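Home Organization, Evening Course
Unit 4: Bags, packets and small cases
Handout prepared by Biljana Nikolaidis

Welcome back! Last time we did drawers, and I loved hearing how many of you went home and emptied one the same night. Bit-na Yeo wrote that she found 20 pens and only two that worked. That is exactly the kind of result I hope for.

Tonight is my favorite unit, because it is the one with the smallest objects and the biggest relief. We are looking at all those little things that come in plastic or paper and then stay in it for years: spare parts, combs, sample tubes, sewing bits, the accessory that came with the other accessory.

1. The bag is information

A see-through bag does half of your labeling for you, as long as you let it. Keep it flat and keep the contents facing up. Once the end gets twisted and the film is wrinkled, you have to pick the bag up and turn it over to find out what you own – and you will do that every single time you go past it.

Cloudy or tinted bags are trickier. You get the shape and maybe a strip of color, but not much more. My rule: if I can't name the thing in one look, it gets a label. Masking tape and a soft pencil are fine.

2. Sort by how it is held, then by what it is

This is the part people argue with me about, and I enjoy the argument! Put everything out on one table before you decide on any categories. Then make groups:

Soft – plastic bags, paper packets, pouches
Hard – cases with latches, small boxes
Rolls and odd shapes – tape, string, coils of cable
Things with a cord or buttons – these go up off the table

Soft things slide and hide under hard things, so they get their own container, stood on edge like cards in a file. Hard cases can be stacked. Rolls want a peg or a corner. 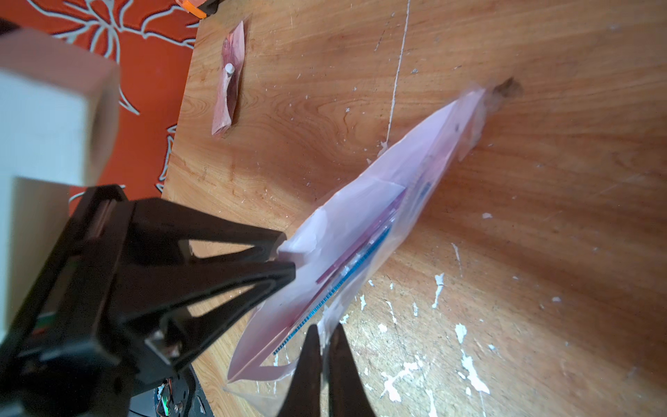
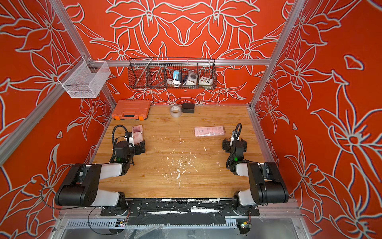

3. Go up the wall

Wire baskets are wonderful for small electronics. You can see in from the front, dust falls through, and the partitions stop a timer from getting tangled up with its neighbors. Hang the basket at a height where you can reach the bottom without standing on your toes. And please leave one compartment free! A basket with no room left is where next month's pile begins.

Coil the cables before they go in. A loose loop over the front looks harmless until you pull out the wrong thing.

Jae-hoon Min asked last time about cost. I paid less for my wall baskets than for the 70 matching jars I bought in February and have mostly given away. Start with baskets.

4. Exercise for this week

Pick one surface, a table or a shelf. Take off every bagged item. Open nothing for the first pass, just sort by the four groups. On the second pass, open whatever you could not name. Write down:

what you found that you had already bought again
what had no bag worth keeping
which group was the largest

Bring your list, and one mystery packet if you are brave. Nermina Tomić and Ju-won Yoon have offered to go first.

Next unit: paper, including instruction booklets.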